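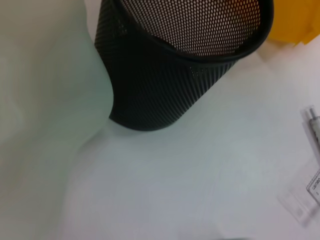 The desk organizer at Haroscombe has been in the job for five years, and most of that time goes to surfaces other people have stopped looking at. The business goes into small offices, clears the desks with the people who use them, and leaves them with a place for each thing. We talked over a white table with some of the usual stuff on it.

"Pens are the first job," she said. "People think it's paper, but the paper mostly takes care of itself once you start reading it. Pens just stay."

At a recent job for Clandura, a firm with 25 desks, she collected 493 pens in one afternoon. The staff tested them on scrap paper, and the ones that didn't write went out. "We kept less than half. They were still finding pens in coat pockets the week after."

She likes mesh containers for desks, in black if the client has no preference. You can see through the holes when something has dropped to the bottom, and dust doesn't collect the way it does in a solid cup. She tips them out once a month and wipes the inside with a damp cloth. Her own is from Bellis and has a dent in the rim.

Bottles are harder. She asks people to keep one water bottle on the desk, standing up, on the side away from the keyboard. "If it's lying down, it's going to roll, and then it's on the floor and you're under the desk." Empty ones go to the recycling at lunch and again at the end of the day.

Then there are the wrappers. She doesn't tell anyone to stop eating candy at work. She asks them to put the basket where their hand already goes, even if that spot looks odd.
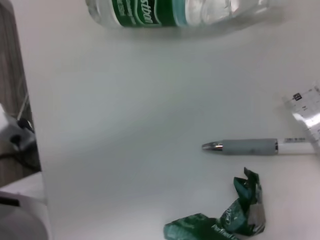 Eronora, who had a desk done last July, disagreed with the part about the basket. Keeping it within reach meant it filled up by noon, and moving it across the room got more trash taken out, since it was a reason to stand up.

The organizer had no quarrel with that. "If it works, leave it there," she said. "I only mind when there isn't one."

Rulers she puts in a drawer, flat, with the scissors. Clear ones get lost on a white top, so she sticks a strip of colored tape on one end.

A single desk takes her 44 minutes on average, and she doesn't bring any boxes or trays to the first visit. She wants to see what the person already owns. Most of them have a pen cup somewhere, usually full of paper clips.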